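December - Production update to the Trandar Film Fund
Posted by the production office
9 shares | 5 comments

Work on Sollusia, our hand-drawn short about a lighthouse that moves inland, has reached the end of the second stage. This report covers what was finished with the fund's money, what slipped, and what we need before the next payment is released.

The story reel is locked. We cut two scenes from the middle, the flooded market and the first dream, and the short now plays better without them. Layouts are done for the whole film. Rough animation is finished on the harbor and the train, and over 200 backgrounds have been painted and scanned.

Cleanup is behind. The lead character's coat was redesigned late, and 60 shots had to go back for changes. We have moved one painter over to help with ink, and that has eased things - but not enough to win back the lost weeks. 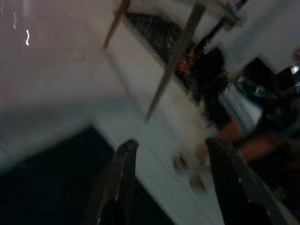 Flarthorpe
Director and lead animator, Sollusia

Sound is in better shape. The Jelínek studio has delivered temp music for the opening and the storm, and we like both. The storm cue runs long, so either the cue gets trimmed or we hold the last wave a bit more. We will decide once the storm is in color.

Spending is within the budget you approved, apart from scanning, where we went over and covered it from the travel line. We would like your written okay for that change.

Next up are cleanup on the train scenes, color tests for the storm, and a rough mix. The delivery month in our agreement still looks possible if the color tests go through without another redesign. A new reel will be sent with the next report.

Comments

inkwell_tam: Sorry to see the flooded market go. Any chance of it as an extra?

Papercel: Is the temp music going to be online anywhere?

reelgoer: Good luck with the coat.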